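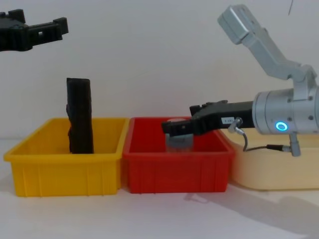
Ticket: Item count drops after nightly import
Product: Tralora Catalog, Hastby site
Opened: 1/5/26
Status: Resolved

Hello and happy new year to everyone on the help desk! I hope this one turns out to be simple, but I've been going in circles with it, so please forgive the long message.

We keep our parts catalog in Tralora and bring in the supplier list from Bailly every night. The list has 1,541 lines in it. When I came in this morning the catalog showed 1,465 items, and the import screen said "Completed" with a nice green check mark and no warnings at all. I ran it again by hand and got the same number, then went off to make tea and tried a third time, with no luck.

What I've tried so far:

Logged out and back in, then switched browsers.
Downloaded a fresh copy of the Bailly list and opened it in a spreadsheet. All the lines are there.
Cleared the import history, as the help page suggests.
Checked that no filter was left on in the catalog view (I have been caught by that before, so I looked twice).

We haven't changed anything on our side that I know of. The import has been running happily since September, when you folks kindly helped us set it up.

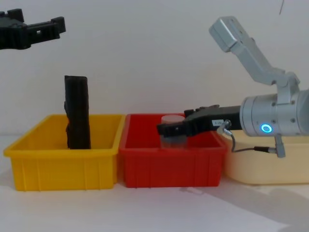

One more thing I should mention is that the missing items don't seem to be random. Every one I've looked up so far has a part number starting with a zero. I don't know if that helps, but it did seem odd to me. The printed bin labels come from the same catalog, so I've asked the team to hold off on printing new ones until we hear from you.

Thank you so much, and no need to call - I check this page all day.

Reply from support

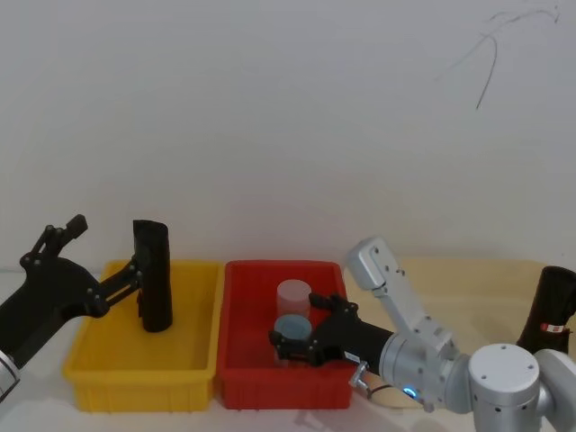
Corinne Haldvik
Customer Support Specialist, Tralora

Thank you for such a careful write-up, and please don't ever apologize for a long message. The note about the zeros saved me a good deal of digging.

The Graltlow connector, which carries the Bailly list over to your catalog, was reading your part numbers as plain numbers. That drops the zeros at the front, so 0417 and 417 end up looking like the same part, and the second one overwrites the first. The import counts that as an update, and that is why you got your green check mark.

To put it right:

1. Open Settings, then Connectors, then Graltlow.
2. Find the Part Number column and change its type from Number to Text.
3. Set Import Mode to Full Replace for one run.
4. Save, and run the import by hand.

Please take a backup before step 3. If you've typed any notes straight into the catalog, a full replace will wipe them, and I'd hate for you to lose those.

Customer update

All 1,541 are back! It took 2 runs, as I forgot to press Save the first time - entirely my own doing. I've set the mode back to Update and the labels are printing again with their zeros in place. Could the help page say something about column types? I read it top to bottom and didn't see it.

Support update

Lovely news. I've passed the help page request along to our writers with a link to this ticket, and I'm closing it now. Replying here will open it again if tonight's import gives you any trouble.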